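Week 7 notes: Can a machine do the chores yet?

Last week we finished with the big warehouse arms. They're fast, they're strong, and they do the same motion all day in a space built for them. This week we move into the house, and I think this is where the subject gets really fun!

Start with a list from your own kitchen. Wiping a counter, loading a rack, folding a towel, finding the lid that fits. Now mark the ones you could do wearing oven mitts, with one eye shut. The ones left over are the hard ones for robots too, and it's a longer list than most people expect.
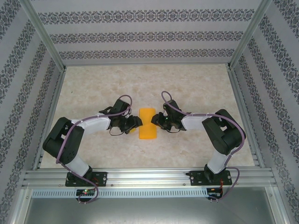 Soft things are my favorite problem in the whole course. A steel bolt keeps its shape when you grab it, so you can plan the grip ahead of time. Cloth, bread dough and trash bags all change shape the moment you touch them (and change again when you lift). A sponge is a friendly place to begin: it's a plain block, it forgives a sloppy squeeze, and with that bright yellow-orange color against a beige floor a vision system has a fair chance of finding the edges. With a gripper on each side you can also ask good questions about sharing. Who grabs first? Who lets go? How does one arm know the other has a firm hold?

Keep those questions in mind when you read the Riltow report. Their team ran 237 handovers of small household items, and the failures are sorted by cause in the back pages. Read the failures first. Timing trouble shows up far more than I would have guessed, even with easy objects.

So, are we there? For one object, in one spot, under steady light, pretty close. For a real sink on a real evening, no. I'd love to be proved wrong by June.

For next time: pick a chore that takes you more than 60 seconds, write out every grasp and every release, and circle the two you would least like to program. Bring it on paper.

Cevcombe Course Notes | Campbell Hall | Back to top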